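Heloísa Bezerra
Aug 12, 2024

1/8 Notes on countertop overhangs. The same question came up on the Collo and Andrade jobs, so I'm writing the answer down once.

2/8 Base cabinets are 24 inches deep. Counter stock is usually 25 to 26. That leaves an inch or so past the door fronts, enough to keep drips off the drawer faces.

3/8 Seating is a different problem. Knees need 12 inches at counter height, 15 at table height. Anything under 10 and people sit sideways.

4/8 Stone at 3 cm will generally carry a 10 inch overhang without help. At 2 cm, plan on brackets much sooner. Check the fabricator's sheet before you cut anything.
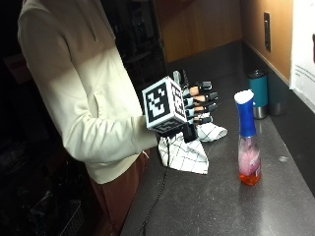

Long run, dark gray top.

5/8 Long runs: ask where the seam goes before you sign. Keep it away from the sink cutout and the dishwasher. Ferel put one over the dishwasher in November and we paid 735 to have it redone.

6/8 Brackets go into studs or a proper plywood spine. Drywall anchors don't count. Spacing depends on the load, but I stop at 24 inches.

7/8 Dark tops show dust and hard water more than light ones. A honed finish hides scratches and keeps fingerprints. Get a sample and live with it for a week.

8/8 Nolberg's template fee is separate from the install quote. Read page 2. Edge profiles next time.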